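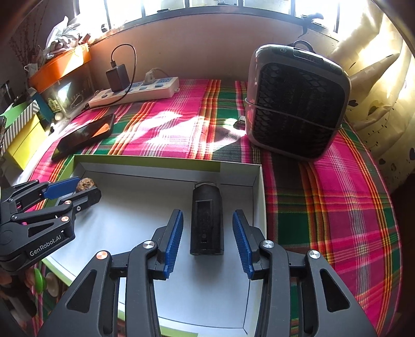

How many times do you have to show a task before the machine can have a go at it?

It depends on the task. For picking up one object and putting it in one place we plan on 800 good demonstrations. Anything that needs both hands gets 2000.

Home Demonstrations: Gallery

This page collects pictures from the Tenamness project, in which people show everyday tasks by hand in their own homes. The person holds a gripper in each hand and does the job with the jaws instead of with fingers. The movement of the hands, the opening of the jaws and the view from the tool are all recorded together. Later the recordings are used to train an arm that has never been in the house.

There is one picture so far, at the top of the page, and the notes that belong to it are below. The rest will be added as the homes send back their consent forms.

Picture 1. Bedroom, two grippers, tray task

The black cylinder stands in a shallow white cardboard tray with the open jaws on either side of it. The second gripper comes in from the left, and its arm carries the name GenRobot.AI. Both tools have blue ridged pads on the jaws.

The tray is on a bed, on a plaid sheet. We ask for beds, sofas and floors as well as tables. A soft surface gives a little when you press on it, and people slow down without being told to. That slowing down is useful in the recordings and we leave it in.

Sunlight falls across the middle of the sheet. We used to ask people to draw the curtains. We stopped in April, after the arm at the Magyar workshop did well all morning and badly once the sun came round to its window.

Notes on the task

The tray task is the first one everybody does. An object is lifted from the tray, held clear for a moment and put back. The person then changes hands. Small things from the house are fine as long as they fit between the pads. Upright objects are harder than they look, as one jaw nearly always touches first and tips them.

A demonstration counts as good if the object is lifted cleanly and set down without being dropped. Dropped ones are kept in a separate folder. We don't delete them. If the person drops something, picks it up again and finishes, that is marked as a recovery and goes in with the good ones.

We ask people to keep to these points:

Start with both grippers in view of each other.
Move at the speed you would use for a full cup of tea.
Open the jaws fully before you come down over the object.
Don't let go until the object is resting on something.
Stop for a rest after 20 minutes.

The last one matters more than people expect. The tools are light, but the grip is a squeeze, and by the end of a long session most people are closing the jaws harder than they need to. It shows up plainly in the recordings.

By hand or by remote control

We did the first round by remote control. The operator sat at a desk with a pair of levers and drove the Gosard arm across the room. It worked, and the recordings matched the arm exactly because the arm had made them. It was also slow. A new operator needed two days of practice, and the arm had to be in the room, so every recording had the same room in it.

Hamisi Lukumay ran both rounds and compared them for us. His figures for the same week of work were 900 demonstrations by hand against fewer than half that by remote control. The remote ones needed less sorting afterwards. He still prefers remote control for anything with a lid or a latch, where the operator has to feel what the arm can and can't reach.

With hand-held tools a person can easily do things the arm can't. They lean over, twist the wrist right round, or reach behind something. Those recordings are checked against the arm's reach and some have to be set aside. The share was high in the first homes and came down when we added a short practice session at the start.

What gets recorded

The view from the tool, the position of each gripper and the width of the jaws. No sound is kept. People are asked to put away letters and photographs before they start, and they can go through everything before it is sent to us. Anything they mark is removed.

Next to be added

Folding a cloth with both hands. Putting a plug into a socket strip with the power off. The cupboard task, which was recorded by remote control on the Stellar bench and will have its own notes.

Page last updated: January 3, 2018

This site uses cookies to remember your settings. By continuing to browse you agree to their use. Accept | Find out more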